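Crack across the asphalt path: whom to notify, and is it safe for wheels?
Danitz Neighborhood Help, Paths and Open Spaces 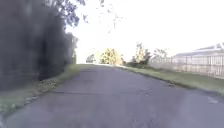

Our residents' association looks after a shared path of 3,000 feet and has been asked to report on its condition before the next maintenance period. The surface was last treated in July. A thin, slightly wavy crack now runs across the path, and there are small patched areas and darker blotches in the asphalt nearby. We wish to know whether such a crack should be sealed at once, and whether the grass verge on the left, which has an uneven edge, requires attention as well.
Posted by Michalski Row Association, 2024-12-22

Triker
A thin crack running across a path is common in older asphalt and does not normally require closure. It should be cleaned out and filled with a flexible sealant when the surface is dry and the weather is mild. Please measure the width at several points and keep a written record. If one side stands higher than the other, the matter should be reported without delay, as wheelchairs and strollers may catch on it.

jakenico_paths
We paid 2,000 dollars for resurfacing and the cracks came back. Get more than one quote.

Verge and Hedge Desk
With regard to the verge, soil and grass should be cut back to the edge of the asphalt so that water can drain away. A tall hedge alongside will also keep parts of the path damp and may send roots beneath it. Members are advised to inspect that side after heavy rain and to note any standing water.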